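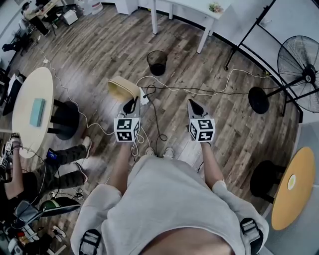
¡Hola a todos! Mi hija cumple 8 años en febrero y me ha soltado que no quiere regalos, que prefiere juntar mantas para el refugio de animales Grundine. Yo encantada, claro, pero no he organizado una colecta en mi vida y no sé ni por dónde empezar. Lo haríamos en casa, en el cuarto del suelo de tablas marrones y grises, que ahora mismo tiene cables por todas partes y habría que recogerlos antes de meter ahí a los críos. ¿Pido las mantas en la invitación o queda feo? ¿Y si alguien viene con un juguete igualmente?
Furier

Leopold Fuchs
¡Qué niña más maja! Nosotros hicimos algo parecido con comida para gatos y lo pusimos en la invitación tal cual: «En vez de regalo, trae una manta usada y limpia». A nadie le pareció mal, y juntamos 121 latas (todavía no me lo creo). Eso sí, llama antes al refugio, porque muchos no aceptan edredones de plumas y luego te los comes tú. Si alguien trae un juguete, das las gracias y ya está, que tampoco pasa nada porque la cría abra un paquete.

Moretti
pon una hucha y listo, las mantas ocupan un montón

Hermine Rüegg
Yo no pondría hucha, a los niños les hace ilusión traer algo que se pueda tocar. En la fiesta de mi sobrino los 7 amigos que vinieron ataron una tarjeta a cada manta con un dibujo para el perro. Y pregunta si os dejan llevarlas en persona, aunque sea otro día y sin toda la pandilla. En nuestro refugio había que pedir hora.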